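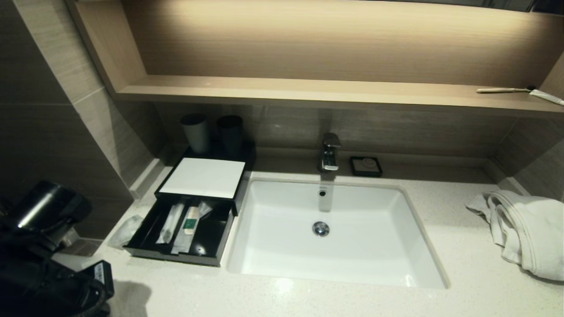

*Page last changed: January*

## 4. Bathroom counter reset

I get asked whether Kadach can do a vanity yet. Partly — it's fine with cups, slow with towels.

1. Pick up the crumpled wrapper left of the black amenity box. Clear plastic on white quartz still fools it!
2. Start the `counter` routine.
3. Stay close for the towel. It gets 2 tries, then it stops and beeps.

**Caution:** Move cords off the counter first.

**Note:** Soap dish grip force is 30. Annatjie Adams runs hers at 78 (too much for me).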